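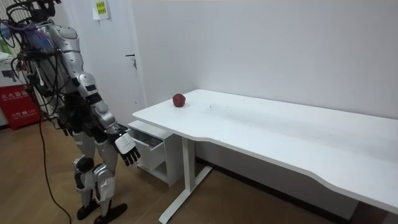 I've been itching to share this one! Starting in February, sailors at Girnach Naval Station will be able to swap duty shifts from their phones, and I get to be the person who announces it. My name is Feng-yi Ho, I run the scheduling office here, and for years I did this job with a whiteboard and a very tired eraser.

The new tool is called Plondero. You post the watch you can't stand, somebody with the same qualifications picks it up, and your division chief approves it with a tap. We tried it first with 146 sailors in the supply and port operations departments, and they traded 272 watches in the first three months – a lot more than ever came across my desk on paper!

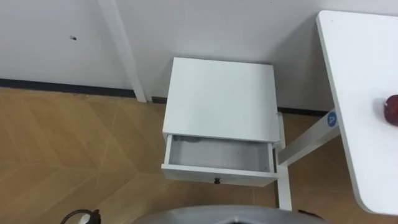
Page last changed: 2021-07-12

The software was built by Fiketti, a small company in Després that kept picking up the phone when I called with one more question (sorry, folks). Chiefs still have the final say, and nobody can trade away more than 3 watches a month. That limit came from the sailors themselves, by the way.

We expect around 1,000 people to have accounts once every department is in. Sign-up opens two weeks before the start date, and paper swap forms will be accepted through the end of the first month. Reporters who'd like to talk with me or with a sailor from the trial can call the Girnach public affairs desk on weekdays.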